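Home Features Workshops Makers Archive Subscribe

The Flower Bench

In a shared workshop called Casasine, four people are teaching two robot arms to put flowers in a vase

By Matilde Mota

The door of Casasine is heavy and it sticks in wet weather, so you must push it with your shoulder. Behind it there is first a room for bicycles, then a room for wood, and then a room that the members call the long room, where it is warmer and where people speak more quietly. I came there for the first time in December, at four in the afternoon, and Benvinda Bastos gave me a chair before she gave me her hand. She was holding a screwdriver in it.

Benvinda is a dental technician. She spends her working day with small things that must fit other small things, and she told me that this is the whole reason why she wanted to build a machine with two hands. One hand can pick up a tooth. To finish a tooth you need a second hand, to hold it and turn it and give it back to the first. For two years she had the idea and no place. Then Shabani Shirima, who repairs sewing machines and has a bench in the wood room, showed her a corner behind the lathe and said it was free if she cleaned it.

They call the project Stostulero. The word does not mean anything. Bence Illés, who joined a little later and writes most of the software, made it from the sounds of three words in three languages and now he does not remember which ones. It is painted on a cupboard door, so it will not be changed.

The bench took longer than the arms. The arms came in boxes, with instructions. The bench had to be decided, and four people decided it, which is slow. Shabani wanted a wooden top because he can repair wood himself at any hour. Bence wanted metal rails because he was afraid that the arms would move a little each day and that his measurements would slowly become lies. So there is wood, and there are rails, and between them there is a flat mat, a blue that is nearly gray, on which the colors of the flowers show well. The first time they tightened everything, the right arm was sitting three millimeters too far forward. They found it only after two weeks, when the hands met each other in the middle and did not agree where the middle was.

I asked why flowers. I had expected screws, or wooden blocks, or cups.

"A block forgives you," Benvinda said. "You hold it badly and it is still a block."

An artificial tulip is a difficult object. The head is heavy compared to the stem, and the stem bends but does not stay bent. If you take it close to the head, the rest hangs down. If you take it at the bottom, the head falls to one side. The leaves hide the place where you want to put the fingers. A person solves this without thinking, by passing the flower from one hand to the other until it sits correctly, and this passing is the thing the group is trying to teach. One arm lifts the tulip near the leaves. The other comes from the opposite side, with its fingers open, and looks for the stem.
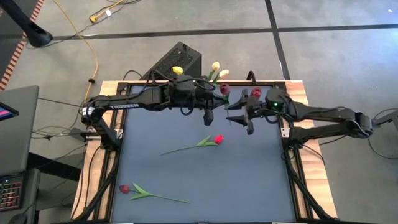

The teaching is done by showing. A person guides the arms through the movement, from the table to the hand-over to the end, and the computer keeps a record of it. Then the person does it again with the flower lying in another direction, and again with a darker flower, and again. When I visited, they had 257 of these recordings on a disk. Bence said he would like to throw away 50 of them, and the others will not let him. The bad ones are mostly from the evening when Ezekiel Ferreira learned to do it.

Ezekiel is the youngest of the group and by his own description the worst student. He is a baker, so he comes to the long room in the late afternoon, after he has slept. His movements in the first recordings are too strong. You see him close the fingers on the stem as if it was dough. But Benvinda defends these recordings very seriously. She thinks the machine should learn also from a person who hesitates and corrects himself, because later it will need to correct itself too. Bence thinks that it will learn to hesitate. They have had this discussion many times and they had it once more for me, with some pleasure, I believe.

The program that learns from the recordings is called Frade. It has a second name, Zultby, which is used only when it behaves badly. I heard both names in the same hour. In the first trial the left arm picked up a red tulip, raised it, and waited. The right arm came, opened, closed on the stem, and the left arm let go. It was so simple that I did not write anything in my notebook. In the second trial everything was the same until the right arm closed, and it closed on air, a finger's width from the stem. The left arm let go anyway. The tulip fell on the mat and Shabani said "Zultby" in the voice of somebody calling a dog.

I stayed until half past eight. There is a rhythm in such an evening which I had not imagined. Most of the time goes to waiting for the computer and to cables. The cables have to follow the arm when it turns and must never arrive between the fingers, and each person in the group has a different opinion about how long a cable should be. Shabani leaves them long. Benvinda ties them short, and then an arm reaches far out and pulls, and she unties them again. During my visit one wrist cable was moved four times, and at the end it was, I think, where it started.

The money is a subject they do not avoid. The arms were the big expense and they were paid for by the four members in equal parts, except that Ezekiel paid his part slowly and also in bread. The wood for the bench came from the wood room. The tulips came from a shop that was closing, and Benvinda bought them in several colors without a plan. Now the color has become important. The dark red ones are harder for the program than the bright red ones, and for some weeks Bence tried to understand why. His present theory is the black fingers. When the dark flower is between them, there is little difference for the camera to notice. He wants to cover the fingertips with light tape. Shabani is against it, as the tape will wear and then the fingers will look different each week.

What will they do when it works? I asked each of them separately, and I received four answers. Benvinda wants to go back to her teeth. Bence wants to try cloth, which everybody tells him is a terrible idea. Shabani would like to see if the arms can thread a sewing machine, and he has already brought an old one and put it under his bench. Ezekiel said he would like it to put one flower in a vase while his mother is watching. She has heard about the robot for a long time and she thinks he goes out to play cards.

When I put on my coat they were starting another set of recordings, and Ezekiel was guiding. Benvinda turned a tulip with its head to the left, took her hand away from the mat and told him he could begin.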